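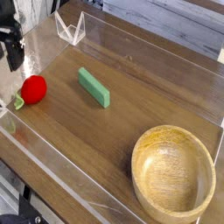
Does a policy trained only on successful demonstrations learn to recover from a missed grasp? In our tests it mostly did not, and adding a small share of demonstrations that start from a bad state helped more than adding the same number of clean ones.

4.2 Effect of recovery demonstrations

We compare two training sets of equal size. The first, Clean, holds 1,375 teleoperated demonstrations in which the operator completed the task on the first try. The second, Mixed, replaces 202 of these with demonstrations that begin after a failed attempt, with the gripper closed on nothing or the object pushed up against a wall of the enclosure. Everything else is held fixed, including the network, the learning rate schedule and the camera placement. Both sets were collected by the same operators on the Orkivau cell.

The task is to pick up a named object and put it in the bowl. Figure 4 shows the layout seen from the fixed camera, with the red toy tomato at the left, the green block near the center and the bowl at the lower right. The tomato is close to the left panel, a placement that leaves little room for a finger on that side. We call these wall placements and report them separately from open placements.

Figure 4. Workspace with toy tomato, green block and empty wooden bowl inside the clear enclosure. The gripper is partly visible at the upper left.

Each policy was run for 50 trials per placement type. A trial ends when the object is at rest in the bowl or when the time limit is reached. Contact with a panel does not end a trial unless the force limit trips.

On open placements the two policies are hard to tell apart, and we do not claim a difference. On wall placements the Mixed policy completed 13 more trials than the Clean policy. Most of that gap comes from what happens after the first miss. The Clean policy tends to carry on with the motion it would have made if the grasp had worked — it travels to the bowl, opens and stops. The Mixed policy more often backs off, rises and tries again from a different angle.

We also looked at whether the gain depends on who recorded the recovery data. Krum Grgić and Ilir Radulović each recorded part of it, and leaving out either person's share lowered the wall result without removing the gain. We did not test a larger share of recovery data on this task. An earlier run in June used the Grenham gripper fingers, which are wider, and is left out of the comparison.

One limit should be noted. The enclosure is transparent, and reflections along the panel edges change with the room lighting. All trials were run with the blinds closed, so we can't say how either policy would behave in daylight.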